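Körbe, Klötze und ein weißer Tisch

Seit drei Jahren schreibe ich diesen Blog auf Deutsch, obwohl Deutsch nicht meine erste Sprache ist. Bitte verzeihen Sie mir, wenn ein Artikel falsch ist. Mit Dingen im Haushalt lerne ich die Wörter am besten, und heute geht es um Körbe.

Lange Zeit habe ich Spielsachen in Kisten aus Kunststoff aufbewahrt. Die Kisten waren praktisch, sie hatten einen Deckel, man konnte sie stapeln. Trotzdem war ich nie zufrieden. Wenn der Deckel zu war, hat man vergessen, was in der Kiste liegt. Wenn er offen war, lag er irgendwo auf dem Boden und jemand ist darauf getreten. Zwei Deckel sind so kaputtgegangen.

Im Februar habe ich angefangen, auf Körbe umzustellen. Ich habe zuerst gelesen und verglichen, vielleicht zu lange. Im Möbelhaus Kuria gab es tiefe Körbe mit Henkeln, die schön aussahen, aber man muss mit dem ganzen Arm hineingreifen, wenn man etwas vom Boden holen will. Für Bauklötze brauche ich einen flachen Korb, in den man von oben hineinschaut und sofort alles sieht. Niedrige Wände also, und sie sollen sich nach außen neigen. So kommt die Hand leichter hinein.

Wichtig ist mir auch der Rand. Bei billigen Körben ist der Rand nur umgebogen, und nach einigen Monaten stechen die Enden heraus. Ein dick geflochtener Rand liegt angenehm in der Hand, fast wie ein Seil.

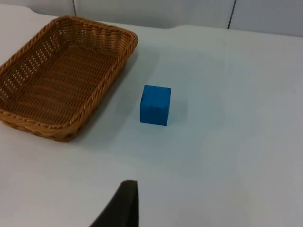
Warum ich die Klötze nach Farben sortiere

Früher habe ich nach Größe sortiert. Das war meine eigene Idee und sie war nicht gut. Ein Kind sucht selten «einen mittleren Klotz», es sucht «den blauen». Also habe ich die Sammlung auf dem Tisch ausgebreitet und neu geordnet. Insgesamt sind es 200 Klötze, davon kam der größte Teil aus einem alten Satz der Marke Kudent, der Rest wurde auf dem Flohmarkt gekauft.

Gebrauchte Klötze haben Spuren. An den Kanten fehlt manchmal ein wenig Farbe, und es gibt kleine dunkle Stellen. Das stört mich nicht. Ich schaue nur, ob etwas splittert, und dann nehme ich feines Schleifpapier. Neu streichen möchte ich sie nicht, ich mag es, wenn man sieht, dass mit einer Sache gespielt wurde.

Für das Sortieren empfehle ich einen hellen Tisch. Auf unserem dunklen Esstisch habe ich die braunen und die grünen Klötze dauernd verwechselt, besonders am Abend. Auf Weiß erkennt man jede Farbe sofort, und auch den Staub, der aus alten Körben fällt – davon gibt es mehr, als man denkt.

Den Korb reinige ich trocken, mit einer weichen Bürste, immer in der Richtung des Geflechts. Danach klopfe ich ihn umgedreht aus. Mit viel Wasser sollte man vorsichtig sein, das Geflecht kann sich verziehen. Einmal habe ich das Holzpflegemittel von Cerent probiert, aber der Geruch blieb zwei Wochen im Zimmer, und ich habe es wieder gelassen.
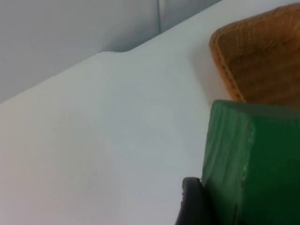

Abgelegt unter: Aufbewahrung, Kinderzimmer

Noch ein paar Worte zum Platz. Der Korb kommt bei uns in das unterste Fach vom Regal Radu. Ich habe das Fach vorher ausgemessen und den Korb leider nicht, deshalb schaut er jetzt vorne ein Stück heraus. Man kann ihn so besser greifen, aber beim Staubsaugen stoße ich jedes Mal dagegen.

Die großen Klötze lege ich zuerst hinein, die kleinen darauf. Wenn man es umgekehrt macht, verschwinden die kleinen ganz unten und man kippt am Ende doch alles aus. Am Mittwoch möchte ich noch die Schublade mit den Stiften machen, dort brauche ich vermutlich etwas Schmaleres. Falls Sie einen schmalen, geflochtenen Korb kennen, der nicht kratzt, schreiben Sie mir bitte in die Kommentare.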